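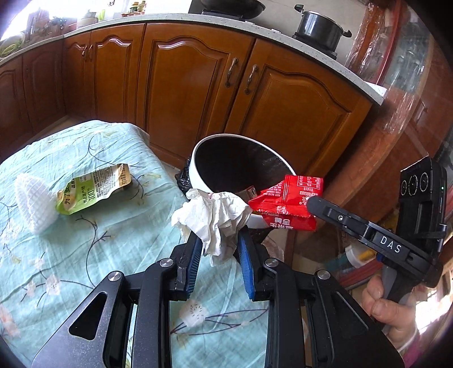

Hand-held gripper at a cluttered kitchen table, fingers open on either side of a crumpled tissue.

Pavetti Table Clearing Kit
Item 256
In stock. Ships in 2 cartons.

Overview
The Pavetti Table Clearing Kit is a two-finger gripper with a wrist mount, a controller and software for one household job: taking litter off a table and dropping it in a bin. It fits the Brullura arm and the Barroso bench arm. The arm is sold separately.

Customers ask us whether a machine can do kitchen chores yet. For this kit the answer is partly. It will clear most of a table after a snack or a light meal. It will not wash up, wipe down or put food away, and it still needs a person nearby.

What it handles well
Crumpled tissues and paper napkins. Foam mesh sleeves from fruit. Empty cartons and cups standing upright. Closed pouches that lie flat with an edge the fingers can reach.

What it handles some of the time
Containers tipped on their side. Round ones can roll when the finger touches them, and the software then has to look again before a second try. Snack packages draped over something else are also uneven. The kit may lift both items together, and if the lower one is a dish you want to keep, it can end up in the bin. Turn on Ask First in the settings and the controller will wait for a button press before any double pick.

What it does not handle
Thin plastic bags pressed against another object. Liquids and crumbs. Knives. Anything on or next to a stove. Patterned tablecloths are supported as of the February release, but a loose cloth will bunch up under the fingers, so clip it at the corners.

Test results
Our test lead, Milagros Gallardo, set out 190 items on home kitchen tables, in the kind of mess people leave. The kit put 171 of them in the bin without help. Most of the misses were bags and soft packaging. No table was sorted or tidied before a run.

Speed
A person is faster. If you want the table clear before dinner, clear it by hand. The kit makes more sense for people who have trouble reaching or gripping, and for break rooms where trash sits out between shifts.

In the box
Gripper with finger pads fitted
Spare finger pads, 2
Wrist mount and screws
Controller with power supply
Printed setup guide

Care
Wipe the pads with a damp cloth after each use. Do not use solvent. Replace the pads when the texture is worn smooth. Check the linkage screws monthly and do not overtighten them.

Returns
Unused kits can be returned in the original cartons. Opened spare pads cannot be returned.

Questions before ordering go to Khrystyna-Mariia Yurchenko at the Plusata sales desk. Please include your arm model and the size of your table.

Page updated 16 June 2022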